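Subject: Re: [sep-ops] Second-hand decanter vs new basket machine

Hi Dénes and everyone,

Sorry for the slow reply, I've been up at the Orkska plant most of February and the reception there is woeful. Your message landed while I was half inside a gearbox guard, so I've only now had a proper read.

Dénes Bozsik wrote:
> We're stuck choosing between a used Clistau decanter with 3,570 hours
> on the clock and a brand new Warnov basket centrifuge. Feed is starch
> slurry, fairly steady, and the odd batch comes through with grit in it.
> The boss likes the decanter on price. I'm worried about the scroll.
> Has anyone on the list bought one of these used, and what would you
> look at first?

Yes! Twice, and I'd do one of them again.

Hours on their own don't tell you much. Our first Clistau came to us with 1,688 hours showing and the flights on the scroll were worn down like old butter knives, and the second had more than double that and was lovely inside. The first one had spent its life on sand-washing and the seller kept that fairly quiet. So ask what it ran on before you ask anything else, and get it in writing if you can.

Then I'd want the scroll out. Sellers hate this (it's half a day with a crane) but if they won't do it I'd knock the price down or walk away. Look at the tiles near the feed zone and at the conical end, and run your finger along the edges with a glove on. Check the bowl for grooving too. While it's apart, get someone to look at the main bearings and ask when the bowl was last balanced. Ours had a balance report from a shop that had closed down years earlier, which told us plenty!

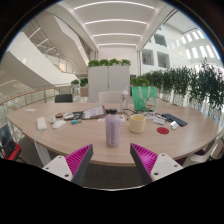
The meeting table in the atrium.

On the basket machine, I've got nothing against the Warnov, we ran a small one for ages and the cake came out drier than anything the decanter gave us. But it's a batch machine and you said your feed is steady, so somebody will be loading, spinning, peeling and rinsing all shift long. Add up the labour over a year and the price gap changes colour a bit. Also budget for filter cloths. We went through them at a rate that made our purchasing person cry, mostly thanks to one operator who brought the plough in too close.

The grit would bother me with either one. Stick a hydrocyclone or even a decent strainer ahead of it, and do that before you sign for anything. We put one in for Kos line two and the scroll wear dropped right off.

Last thing, measure your floor. The decanter wants a solid base and room at the end to pull the scroll, and we had to take out a door frame (and a bit of the wall beside it) to get 400 mm more clearance. Not my favourite weekend.

Happy to send my inspection checklist if you want it, it's a scruffy spreadsheet but it's got all the clearances in it.

Cheers,
Špela Trajkovski

Recent threads on this list
- Vibration switch tripping at start-up
- Grease or oil mist for older bowls?
- Scroll retiling, is it worth 500 km of freight?
- Wanted: spare feed tube, Clistau

Comments (3)

mudcake: Second the bit about pulling the scroll. We skipped it and paid for it by winter.

Dénes B.: Thanks heaps Špela, yes please to the spreadsheet. The seller has gone a bit quiet since I asked about the sand.

rustybowl: What mesh was the strainer on line two?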